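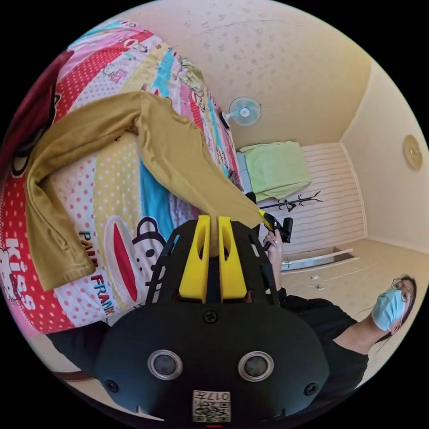
A long-sleeved top picked up off the bed for folding.

Folding long sleeves on the bed
By Josée Dhillon

Pull the bedspread flat first, or the creases end up in the shirt. Hold the top by the shoulders, give it 2 good shakes and lay it face down. Bring one side in to the middle, fold the sleeve straight down, then do the other side. Fold up from the hem in thirds.

Knits stay folded. Anything slippery goes on the coat stand. I do 5 or 6 tops at a time and put that pile away before starting another.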